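## Sleep: bedroom setup

Keep the bedroom at the cool end of comfortable and set the thermostat back two hours before bed. Block light at the window first, then cover standby LEDs with black tape.

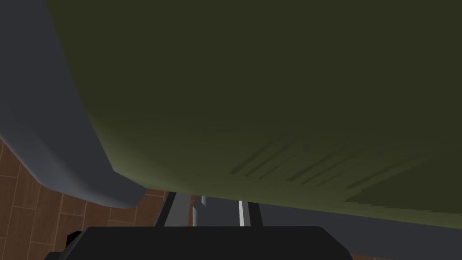 Charge the phone in another room – a plain alarm clock replaces it. Wash pillowcases weekly and air the mattress for 23 minutes after stripping it. If low mood or poor sleep lasts beyond two weeks, see a doctor.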